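Thread time, because I got home from parent night and I'm still buzzing!

I've taught sixth grade science for five years, and October is when I usually start wondering if I should've gone into dental hygiene like my aunt wanted. Not this year!

Our district finally gave new teachers a mentor who isn't also their evaluator. Mine was Beverley Cosgrove, way back when, and she did it for free on her lunch break. Now it's a paid job, with a real block in the schedule.

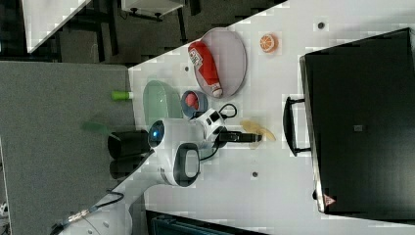 So now I'm the mentor (!!) and my first mentee is Bethel Tefera, who came to us in May from a lab job and is already so good with the kids. We plan together on Tuesdays. Last week we threw out her whole worksheet on forces and built a lesson from stuff you could find in any kitchen. A black cup, a pale green bowl, something small and yellow to move between them, and a big question on the board: what does it take to pick a thing up? The kids argued until the bell. Argued! About friction!

Bethel cried a little in the supply closet afterward, the good kind. I did too.

If your district is voting on mentor pay, please go to the meeting. Ours passed by 157 votes and I'd knock on every one of those doors again.

Okay, grading now. Send snacks.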